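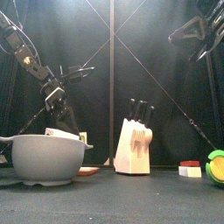

A gray mixing bowl with a pouring spout, beside a white knife block.

Mixing bowl

Print | E-mail
Home > Kitchen > Tools > Bowls

A mixing bowl is a deep, round bowl used to combine ingredients before cooking or baking. It's one of the most useful things a kitchen can own, good for pancake batter, bread dough, salad, and even popcorn on movie night!

Shape

Most mixing bowls have a rounded inside, so a spoon or whisk can sweep the whole surface without leaving dry flour in a corner. Many plastic bowls add a spout on one side and a tab handle on the other, a wonderful pairing for anyone who pours batter into a muffin tin. A flared base helps the bowl sit steady, and many cooks put a mat or damp towel under it when beating hard.

Sizes

Sizes are usually given in milliliters. The Laxdal pattern, drawn by Svend Holst, came in 2,000 and 3,000, and the larger one is still a favorite for double batches of cookies. Cesau later made a small bowl of 1,472 with a much wider rim (lovely for whipping cream).

On the counter

The bowl often lives next to the knife block, close to where chopping gets done. A slanted block keeps the handles within easy reach, and some have cutlery shapes worked into the front. Small dishes are handy here too, for salt, spices, or a cracked egg.

See also: Whisk, Colander, Knife block

Shares: 2,327 | Comments: 6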